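I'm more excited about hand-held grippers than about any new arm I've read about this year. At Drirkska we spent September collecting demonstrations with no robot in the loop, just people doing ordinary jobs with the tool in their hands, and we finished with 600 of them. 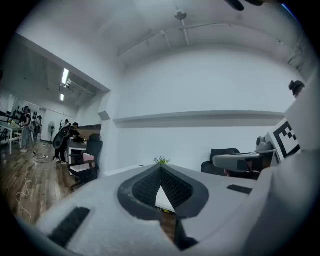

Looking out past the finger pads, with a marker panel at right.

Priit Org wanted more hours of teleoperation instead, and I see his point: you never have to wonder whether the arm could reach. But our policy trained on 181 teleoperated runs fumbled anything wide, and the one trained on hand-held data didn't! Two-handed work is where I think the method really shines (Arnulfo Agudelo would say folding, we argue about it).

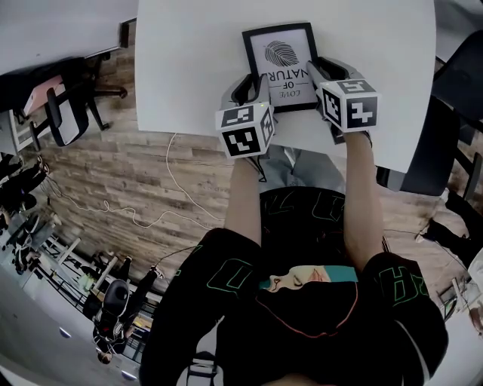 People already know how to share a load between two hands, and I'd much sooner record that than write rules for it. Next we try 60 new objects.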